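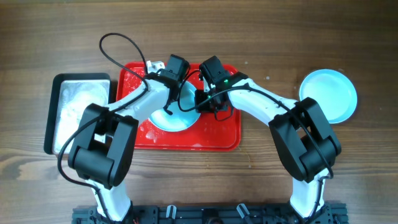

# 설거지라는 시험대: 공개 시연을 참관하고

공공 급식 현장의 자동화를 논의할 때 우리 사회는 오랫동안 두 가지 극단 사이를 오갔다. 한쪽에서는 조리와 세척의 전 과정이 곧 기계로 대체될 것이라 하고, 다른 한쪽에서는 젖은 그릇 하나를 제대로 닦는 기계도 아직 없다고 한다. 본고의 필자는 양쪽 모두 현장을 충분히 보지 않은 채 제기된 주장이라고 판단하며, 지난 Lellesdale 공개 행사의 참관 결과를 토대로 이 문제에 관한 의견을 밝히고자 한다.

해당 행사는 2021년 5월 19일에 개최되었다. 주관 기관은 Nomach 연구소이며, 급식 위탁업체 Farkas와 설비 업체 Vodov가 공동으로 참여하였다. 참관 신청자는 200명이었고, 시연실의 수용 규모를 고려하여 다섯 개 조로 나누어 입장하였다. 필자가 속한 조는 오후 순서에 배정되었다.

행사의 전반부는 강당에서 진행된 발표였다. 연구 책임자인 Kinga Bárány 박사는 발표의 상당 부분을 연구의 한계를 설명하는 데 할애하였다. 박사는 시연 과제로 설거지를 택한 이유를 묻는 질의에 대하여 “가정과 급식실에서 매일 반복되는 일이면서도, 손끝의 힘 조절과 미끄러운 표면, 형태가 변하는 도구가 한꺼번에 등장하는 작업이기 때문”이라고 답하였다. 필자는 이 답변이 행사 전체를 통틀어 가장 중요한 발언이었다고 생각한다. 공장 자동화의 성과는 대체로 단단하고 규격화된 물체를 다루는 데에서 나왔다. 반면 스펀지는 누르면 모양이 바뀌고, 거품은 표면의 마찰을 바꾸며, 얇은 그릇의 테두리는 잡는 각도에 따라 쉽게 손을 벗어난다.

시연실에 마련된 작업대의 구성은 간소하였다. 나무 탁자 위에 붉은 쟁반과 그릇, 접시를 놓고 두 대의 팔이 그 위에서 작업하는 방식이다. 대형 급식실에서 사용하는 컨베이어식 세척기와 비교하면 소박하다고 할 수 있으나, 필자는 오히려 이 점을 긍정적으로 평가한다. 전용 설비에 맞추어 그릇과 동선을 바꾸는 방식은 이미 널리 보급되어 있다. 그 방식이 적용되기 어려운 소규모 시설, 예컨대 지역 어린이집이나 노인복지관의 주방에서는 사람이 쓰는 도구를 그대로 쓸 수 있는 기계가 요구된다.

참관자의 관심은 집게가 그릇의 가장자리를 다루는 동작에 집중되었다. 얇고 둥근 테두리를 두 손가락 사이에 두는 일은 사람에게는 의식할 필요조차 없는 동작이지만, 기계의 입장에서는 위치와 각도의 오차가 거의 허용되지 않는 과제이다. 더욱이 광택이 있는 표면은 주변의 빛과 사물을 비추어 카메라의 판독을 어렵게 한다. 조도가 일정하지 않은 실제 주방에서는 이러한 난점이 더욱 커질 것으로 예상된다.
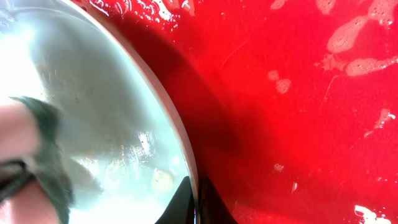 *은색 테두리의 양쪽에 놓인 집게 손가락. 붉은 표면 위에 흰 비누 거품이 흩어져 있다.*

물론 공개 시연은 본질적으로 선별된 장면이다. 주최 측이 준비한 조명과 정해진 식기, 통제된 탁자 위에서 이루어진 동작을 곧바로 현장의 능력으로 환산하는 것은 타당하지 않다. 필자는 과거 여러 박람회에서 유사한 오류를 목격하였다. 시연 영상에 감명을 받은 지방 기관이 충분한 검토 없이 장비를 도입하고, 수개월 후 그 장비가 창고로 옮겨지는 사례가 반복되었다. 그 비용은 결국 급식의 질을 높이는 데 쓰였어야 할 예산에서 지출된 것이다.

따라서 시연을 평가하는 기준부터 정비할 필요가 있다. 현재 대부분의 참관 보고서는 ‘성공’ 또는 ‘실패’라는 이분법적 항목으로 구성되어 있다. 그러나 세척이라는 작업에서 성공이란 무엇을 의미하는가. 그릇을 떨어뜨리지 않은 것인가, 눈에 보이는 오염을 제거한 것인가, 아니면 위생 기준을 충족한 것인가. 세 가지는 전혀 다른 수준의 요구이며, 이를 구분하지 않은 평가는 도입 여부를 결정하는 근거가 될 수 없다.
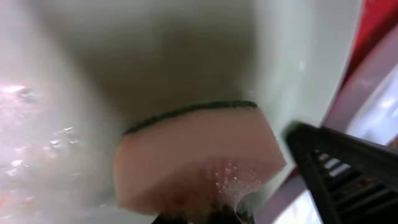 위생 기준과 관련하여서는 특히 신중한 접근이 요구된다. 사람이 설거지를 할 때에는 눈으로만 판단하지 않는다. 손끝에 남는 기름기, 그릇을 문지를 때의 소리, 헹굼 물의 느낌을 종합하여 다시 닦을지를 결정한다. 이러한 판단은 작업 지침서에 기재되어 있지 않으며, 숙련된 조리 종사자의 경험 속에 축적되어 있다. 기계가 이를 습득하기 위해서는 숙련자의 동작을 정확하게 기록하는 일과 더불어, 어느 시점에 왜 한 번 더 닦았는지를 설명하는 자료가 함께 확보되어야 한다. Nomach 측은 지금까지 460회분의 세척 동작 기록을 정리하였다고 밝혔으며, 연말까지 이를 700회분으로 확대할 계획이라고 하였다. 필자는 그 수량보다 기록에 참여한 종사자의 경력과 작업 환경의 다양성이 공개되기를 기대한다.

이 지점에서 노동의 문제를 언급하지 않을 수 없다. 급식 종사자의 손목과 허리 질환은 오래전부터 제기되어 온 사안이다. 무거운 식기를 반복하여 들고 습한 환경에서 장시간 서서 일하는 업무의 부담을 줄이는 것은 자동화의 정당한 목적이 될 수 있다. 다만 그 목적은 도입 계획서에 명시되어야 하며, 인력 감축의 다른 이름으로 사용되어서는 안 된다. 행사 당일 배포된 Farkas의 안내 책자에는 ‘인건비 효율’이라는 표현이 여러 차례 등장하였으나, 종사자의 건강에 관한 서술은 찾아볼 수 없었다. 이는 주최 측이 재검토하여야 할 사항이다.

아울러 기록에 동원된 숙련 노동의 가치에 대하여도 합당한 보상이 논의되어야 한다. 수십 년간 축적된 손의 기술이 자료로 전환되는 과정에서 그 기술의 보유자가 배제된다면, 제도에 대한 현장의 신뢰를 얻기 어렵다. 질의응답 시간에 이와 같은 취지의 질문을 제기하였고, Bárány 박사는 참여자와의 협약서를 개정하는 중이라고 답변하였다. 개정안은 6월에 공개될 예정이라고 한다.

한편 시연실에서 필자가 높이 평가한 것은 작업대의 조건이 지나치게 정돈되어 있지 않았다는 점이다. 전시용으로 닦아 둔 식기가 아니라 소스 자국이 남은 접시가 놓였고, 대야의 물은 회색으로 탁해져 있었다. 실제 주방의 설거지는 깨끗한 물과 깨끗한 스펀지로만 이루어지지 않는다. 물은 점차 흐려지고, 거품은 흩어지며, 도구 자체에도 오염이 묻는다. 이러한 조건에서 기계의 동작을 공개하기로 한 것은 연구 기관으로서 책임 있는 태도라 할 수 있다.
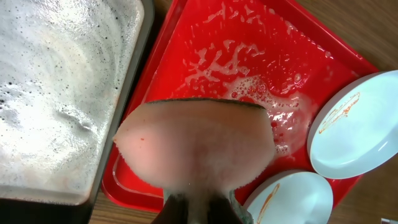
*집게에 쥐인 스펀지와 거품이 묻은 붉은 쟁반. 오른쪽 흰 접시에는 주황빛 소스 자국이 보인다.*

그럼에도 스펀지의 교체 주기와 세척수의 관리, 전기 장치와 물이 인접한 작업대의 안전 기준에 관하여는 설명이 부족하였다. Vodov의 담당자는 방수 등급에 관한 질의에 추후 서면으로 회신하겠다고만 하였다. 공공시설에 반입될 가능성이 있는 장비라면 이와 같은 사항은 시연에 앞서 문서로 제공되는 것이 마땅하다.

이상의 참관 결과를 바탕으로 필자는 관계 기관에 다음의 사항을 제안한다.

- 공개 시연을 실시하는 기관은 시연 조건과 중단 사례를 포함한 기록을 참관자에게 제공할 것.
- 세척 작업의 평가는 파지, 오염 제거, 위생 기준 충족의 단계로 구분하여 실시할 것.
- 시범 도입을 검토하는 시설은 조리 종사자를 평가 과정에 정식 위원으로 참여시킬 것.
- 동작 기록에 참여한 종사자에 대한 보상과 동의 절차를 협약서에 명시할 것.

필자는 가정용 식기를 다루는 기계의 연구가 지속되어야 한다는 데 이견이 없다. 다만 그 연구의 성과를 공공 급식의 현장으로 옮기는 시점은 연구실의 일정이 아닌 현장의 검증 결과에 따라 정하여야 한다. Nomach 연구소는 다음 공개 행사에서 소규모 급식실의 실제 식기를 사용하겠다고 예고하였다. 필자는 해당 행사에도 참관을 신청하였으며, 위에 제시한 단계별 기준에 따라 그 결과를 다시 보고할 예정이다.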